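Garage arm learns to tidy up, very slowly

10/2/20

A robot arm assembled on a workbench in a shared workshop in Lūse has begun its working life, if that is the phrase, by practicing on a table that doesn't exist. The builders, a group of members who go by Mollero and meet in the unit behind the bicycle shop, have spent the better part of a year on the thing. For most of that year it could wave.

The project is called Pumer, a name picked because the domain was free and then never registered. Its stated purpose is to put small objects away: screws, pen caps, the dried-out glue sticks that every shared workshop collects and cannot bring itself to throw out. The arm is supposed to lift them out of a tray and drop them into an organizer. A child of four could do it, and several have offered.

What the group has now is a simulator. The real arm, bolted to the end of the long bench, kept knocking things over, and one of those things was a member's coffee, and under the coffee was the motor controller. After the second controller the members voted to move the practice sessions onto a computer. The software they settled on, a free package named Zomer, lets them set up a table and a few pieces of furniture for the gripper to work around, then run the same reach as often as anyone can stand to watch.

The furniture is kept simple. There is a wooden tray and a blue organizer with dividers, and the gripper has to find its way about both.

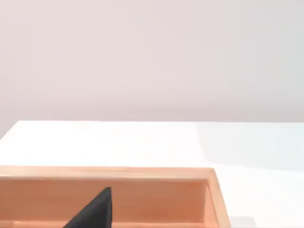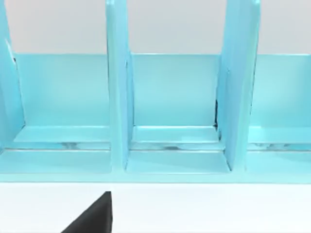
Modeling the organizer took two evenings. Getting it to stay put took longer, as an early version sank slowly through the tabletop whenever the arm came near, and a later one left for the ceiling. Members speak of this period with some fondness. The tray gave no trouble at all, and is now held up to newcomers as a model of good behavior.

Then there is the matter of cost. The group set itself a limit of $600 for the arm, motors and electronics included, and says it has kept to that as long as you leave out the two controllers, the power supply and the bench. The gripper fingers came off the workshop's own printer. They are on their eighth design. The first seven hang from a string by the door, and visitors tend to take them for some kind of award.

In its latest round of trials the simulated arm made 53 attempts at moving a single block from one side of the table to the other. The group calls the results encouraging and has declined to publish them. A sheet taped above the computer has two columns, headed "placed" and "located later," and the second is the one that needed extra paper.

A good deal of the remaining work is in the fingertips. They are narrow, so they can get into a compartment without fouling the dividers – fine for the organizer, less fine for holding on to anything round. One faction wants rubber pads. Another thinks pads will catch on the tray and would sooner slow the arm down, although at its present pace a slower arm would be hard to tell from a parked one. The question has been put off twice, most recently so that everyone could get home before the rain.

If all goes to plan, the lessons learned on the screen will be moved over to the real machine in December. The group has bought a lid for the coffee. Anyone who wants to watch can come by on an open evening, and old glue sticks, screws and pen caps are welcome as test pieces. Leave them in the box inside the door, where the members will sort them by hand for the time being.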